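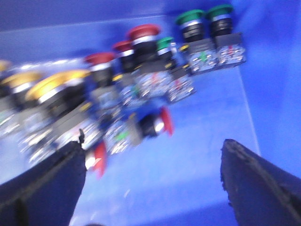
4. Fitting the push-button switches

Before you start, switch off the Koveo panel at the main breaker and wait until the display goes dark. The door must be open and held by its stay.

Caution: The terminals behind the door can stay live if a second supply is connected. Test them before you touch any wiring.

4.1 Check the holes in the door. Remove any burrs with a round file and wipe away the filings.

4.2 Unscrew the retaining nut from the switch body and take off the lock washer. Leave the rubber gasket in place against the front collar.

4.3 Push the switch through from the front of the door. Turn it until the tab lines up with the notch at the top of the hole.

4.4 Fit the lock washer, teeth facing the door, and run the nut on by hand. Finish with the ring wrench - a quarter turn is enough. If the gasket bulges, back the nut off and start again.

4.5 Clip the contact block onto the rear of the switch. It should click on both sides.

Note: Doors made before October have a smaller notch. Order adapter ring 428 from Binilau for these.

4.6 Connect the wires as shown on the label inside the door. Start and reset use the normally open contacts. Stop uses the normally closed contacts. Strip each wire only as far as the mark on the block, and leave no bare copper showing outside the clamp.

4.7 Tie the wires to the hinge side of the door, leaving enough slack for it to open fully. Close the door slowly the first time and watch that nothing gets pinched.

4.8 Press each button by hand. It should move freely and spring back. If it sticks, loosen the nut slightly and try again.

4.9 Restore power and press reset. Code 43 on the display means the stop circuit is open. Go back to step 4.6 and check both clamps on the stop switch. Code 100 means the panel is ready - go on to section 5.

Binilau Controls - Koveo Panel Installation Guide, part no. 956 - November 13, 2023 - Contact your dealer for service - Back to top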